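The Long Apprenticeship of a Pair of Fingers

Struan Hepburn has folded the same dish towel 382 times since January, and he is not getting better at it. He isn't supposed to. The pupil is a learning system that Grulham keeps on a server down the hall, and it wants to see every fold, including the ones Hepburn makes after lunch.

He works with a hand-held gripper, a camera riding on top, and squeezes it open and shut as though picking up litter in a very small park. Each go is saved as one example. Then he musses the towel and starts over. 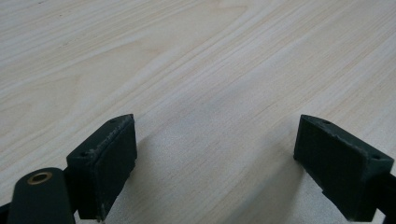

The dull stretches matter too, according to Chih-ming Huang, who sorts the recordings. Fingers waiting over bare wood are part of the job, and a system that has only ever seen towels will go looking for one everywhere. "It's an optimist," she says. "We're trying to fix that."

Huang throws out any example with a sneeze in it. She keeps the fumbles, provided they end well – a standard few of us could meet. On a good day the pair get 100 keepers, and they quit at 4.

Next month they move on to socks. Hepburn has asked whether the socks will match. Huang is still thinking it over.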